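Subject: Re: [family-letters] Dads and the envelope thing
From: Randa Darwish

On Wednesday, Jurčo wrote:
> My father left again this morning and I found money in the sugar tin.
> 90 this time. I'm 41 with a mortgage, I don't need it, and if I give
> it back he gets quiet for days. Do any of you just keep it? Or do you
> say something?

Oh, Jurčo, I laughed and then I got a little teary, so thanks for that. My dad never hid cash, but he did fix things. He'd drive the 163 miles from Drunham, say hello to the kids, and be under my sink inside ten minutes (with his own flashlight, he didn't trust mine). For years I took it as a comment on how I kept house. We had one really stupid fight over a faucet when I was pregnant with my second, and he drove home that same night.

What helped was my aunt telling me he'd done the same for her, and for his mother before that. He isn't a talker. So now I save things up for him! I keep a list on the fridge, and when he calls I read him a couple of items and he tells me what to buy. We talk for 28 minutes about a hinge and he hangs up happy.

So my vote is keep it, but tell him what it turned into. "Dad, we had pizza on you" would probably make his week. A friend from my old street in Vedstead puts hers in a jar for her daughter and lets her father know the total every so often. It was 109 last I heard and he's very proud of it.

The one thing I wouldn't do is slip it back into his coat. I tried that with gas money once – he mailed it to me with no note. 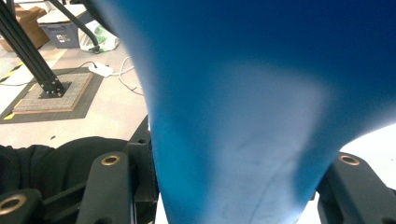
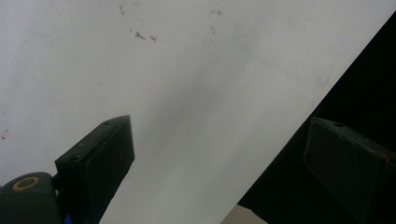 The blue box is in the next one.

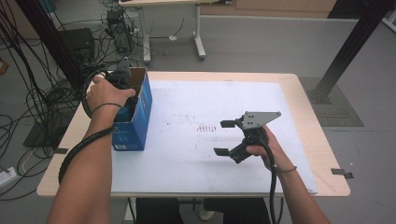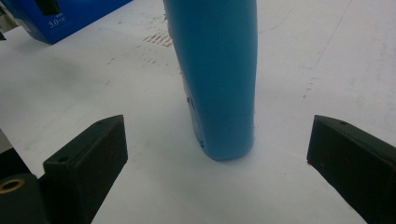 Meeting up in the spring

Clovo still works for me if it works for everyone else. I can bring the folding chairs but somebody else has to do coffee, mine was awful last time. Jurčo, bring your dad if he's visiting – mine might come too, and they can go look at the gutters together.

Randa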